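Pletau planner gallery: two arms, one table, a plate and a cup

Welcome back to the gallery page, and thank you for your patience while we moved it over from the old wiki. Rin Sugawara and I have spent most of this fall rewriting the part of Pletau that decides which arm should do what, and the plate and cup task is where we try everything first.

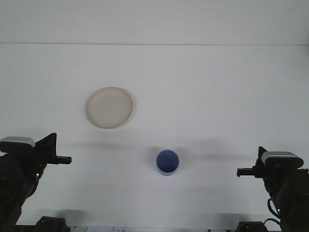

Both arms at the table, grippers clear of the plate and the cup. The cup stands nearer the middle, between the two fingers, and that makes it the harder of the two for the planner to hand out.

A few words on that, for anyone who is new to the project. When an object sits well over to one side, the choice of arm is easy and the old code did fine. When it sits between the two, the scores for left and right come out nearly equal, and a tiny wobble in the position estimate was enough to flip the answer. We used to see the plan change its mind several times before a single joint had been told to move, and I will admit I got rather fond of watching it dither in the log viewer – it reminded me of myself at a restaurant.

Ryota Nakajima fixed this with a small penalty for switching. Once an arm has been picked, the other one has to beat it by a clear margin before the planner will swap. The margin is a setting called swap_cost, and you'll find it in the task file next to the speed limits. Please be gentle with it! Set it too high and the planner will hang on to a poor choice long after it should have let go.

The plate asks for something different. A cup gives the perception code a nice deep opening to fit a circle to, but a plate is low and pale, and on a white table the edge is easy to lose. Reiko Furukawa's new rim fitter works from the faint shadow as well as the outline, and she tested it on 395 saved views before she let any of us merge it. It missed 39 of them. Most of the misses came from plates close to a shadow thrown by the arms, so that's where she is working now, and she would be very glad of more recordings if your lab has a pale table too.

On the control side, Hok-lam Kwok has moved the collision check into its own process. It used to share time with the trajectory smoother, and a long smoothing job could hold it up. It now runs on a fixed 300 Hz clock no matter what the rest of the stack is up to, and the arm-to-arm distance is written to the log on every tick. The files do get large, so turn on log trimming if you leave things running over lunch.

If you'd like to try all this yourself, build 3945 has everything mentioned on this page. Older task files will load, though you'll get a warning about the missing swap_cost line until you add one. Sayaka Nomura is putting together a longer write-up with the settings we use here, and she hopes to have it ready in December. Questions can go to the usual list – we read all of it, even when we're slow to answer.

Page updated 21 Nov 2025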